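Posted to the list: 22/04/2021
From: Clastgate Domestic Automation Working Group

Members are thanked for their comments on the Clenley paper. The earlier message read:

> Our members clear 200 tables a day. Can any machine yet
> take over even a part of that work?

The working group's view is that it cannot do so unattended. Picking up a flat box is within reach; setting a mixed table in order is not. Hand-held grippers remain the usual means of recording such tasks.
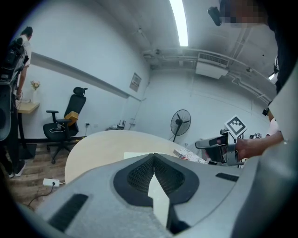
Liên Chu replies that five years is too hopeful for folding and sorting, and asks that the August meeting consider costs first.

Contact the list office | © Clastgate | Back to top
This site uses cookies. Accept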